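Notizen zum Vortrag, Fassung Juli. Frei sprechen, nur die fetten Stellen wörtlich.

## Einstieg

Guten Abend. Ich rede heute über Sanktionen und über die Frage, woran wir merken würden, dass sie nichts bringen. Das ist eine unbequeme Frage, denn ich höre sie in fast keiner Anhörung. Gefragt wird, welches Paket als nächstes kommt.

(Pause. Nicht gleich weiterreden.)

Mein Beispiel heißt Kurkura. Kleines Land, ein Hafen, eine Regierung, die seit Jahren verspricht, ihre Raketenversuche einzustellen, sobald die Getreideeinfuhr freigegeben ist. Auf der anderen Seite Reramdale mit seinen Verbündeten, die das Getreide freigeben wollen, sobald die Versuche eingestellt sind. Beide Seiten nennen das Verhandlung.

## Teil 1: Die Farnden-Formel

Farnden war der Tagungsort, daher der Name. Die Formel lautet in Kurzfassung: 1000 Tonnen Getreide je überprüftem Schritt. Klingt ordentlich, lässt sich gut in eine Pressemitteilung setzen.

Meine Einwände:

- »Überprüft« wird im ganzen Text nicht definiert. Der Anhang hat 308 Absätze, und keiner sagt, wer das letzte Wort hat.
- Die Lieferung lässt sich stoppen, der Abbau einer Anlage lässt sich verschleppen. Wer zuerst liefert, hat nichts mehr in der Hand. Das wissen beide.
- Man setzt voraus, dass Hunger in der Bevölkerung für die Führung ein Preis ist. **Wer das annimmt, soll bitte zeigen, wann diese Führung ihn zuletzt bezahlt hat.**

Wenn jemand einwirft, es gebe nichts Besseres: zugeben, dass das sein kann. Ein Beleg für die Wirkung ist es trotzdem nicht.

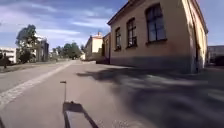
*Folie 3: Straße mit Grünstreifen*

## Teil 2: Was als Erfolg verkauft wird

Vorsicht, hier werde ich gern zu laut. Ruhig bleiben.

Der Sithole-Bericht gilt als das beste Papier zum Thema. Er zählt 200 Gespräche auf Arbeitsebene und nennt das einen »tragfähigen Kanal«. Ich habe den Bericht zweimal gelesen und nicht herausgefunden, was durch diesen Kanal gekommen sein soll. Gespräche sind Aufwand. Wer Aufwand zählt, kommt immer auf eine schöne Zahl.

Pallavi Upadhyay hat mir nach dem letzten Vortrag widersprochen, und zwar ziemlich gründlich. Ihr Punkt: Ein Kanal, über den heute nichts läuft, kann in einer Krise den Unterschied machen. Das nehme ich ernst. Ich würde nur gern wissen, wie man einen Kanal, der in der Krise hilft, von einem unterscheidet, der bloß bequem ist. Ihre Antwort war, das sehe man hinterher. Damit bin ich nicht zufrieden, sie übrigens auch nicht.

(Falls sie im Saal sitzt: ihr das Wort geben, höchstens zwei Minuten.)

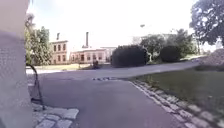 Die Verbündeten von Reramdale reden vom »Fahrplan«, als gäbe es nur eine Strecke mit Haltestellen. Das Wort unterstellt, dass man sich über das Ziel einig ist und bloß noch über das Tempo streitet. Ich halte das für falsch. Ein breiter Asphaltweg wie der auf der Folie sieht auch zunächst nach nur einer Richtung aus, und weiter hinten quert dann eine andere Straße. An so einer Stelle steht Kurkura, und dort hat die Führung mehrere Möglichkeiten, die in unserem Fahrplan gar nicht vorkommen: Getreide anderswo kaufen, den Nachbarn gegen uns ausspielen, schlicht abwarten, bis bei uns gewählt wird. Letzteres hat bisher am besten geklappt.

## Teil 3: Die Sicht der anderen Seite

Alle sagen, man müsse sich in den Gegner hineinversetzen. Meistens kommt dabei ein Gegner heraus, der genau so denkt wie der Vortragende, nur mit schlechterer Laune. Das gilt auch für mich.

Also bescheidener. Drei Dinge, die ich für belegbar halte:

1. Die Führung hat Zusagen von außen mehrfach platzen sehen, zweimal nach einem Regierungswechsel in Reramdale.
2. Sie verteilt Lebensmittel nach Loyalität. Mehr Getreide heißt also zuerst mehr Verteilungsmacht.
3. Die Raketen sind das Einzige, worüber man mit ihr überhaupt spricht.

Punkt 3 langsam vortragen. Was bietet man jemandem an, der danach nicht mehr angerufen wird? In der Farnden-Formel steht dazu kein Wort.

## Schluss und Fragen

Keine Empfehlung abgeben, auch wenn danach gefragt wird. Stattdessen die Bitte: Wer das nächste Paket beschließt, schreibt vorher auf, bei welchem Ergebnis er es für gescheitert hält, mit Frist und Unterschrift.

Erwartbare Frage: »Sind Sie gegen Sanktionen?« Antwort: Ich bin gegen Sanktionen ohne Prüftermin.

Mikrofon um 20.30 Uhr an die Moderation zurück.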